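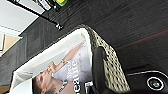 Magazine cover with a printed photograph, large dark lettering.

Vudero Periodicals Word List
README, March release

This is a word list made from old magazines in the reading room at Stustbridge. It contains words and short phrases with the issue in which each was found. We prepared it for people who study how everyday language changes in printed advice columns, recipes and letters to the editor.

What is inside
108 text files, one for each issue. Every line has three parts, separated by tabs: the word, the page, the issue code. The files are saved as UTF-8. Please do not open them in a spreadsheet program before you check the encoding, it can damage the accents.

How the text was made
The pages were typed by hand, not scanned. Two typists worked on each issue and the differences were compared by the script in the folder "ekow". Advertisements were left out, except in 14 issues where they share a column with the letters.

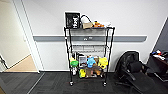
Black wire shelving cart

Known problems
Hyphens at the end of a line are sometimes kept. The issue codes of the Pirzada supplement begin again from one, so they can be confused with the main series. Use the prefix P to separate them. Page numbers in the supplement are missing where the corner of the page was torn.

Use
You may use the list for teaching and research. If you publish something with it, please mention the name of the list and the month of the release. Corrections are welcome, send them as plain text with issue code and page.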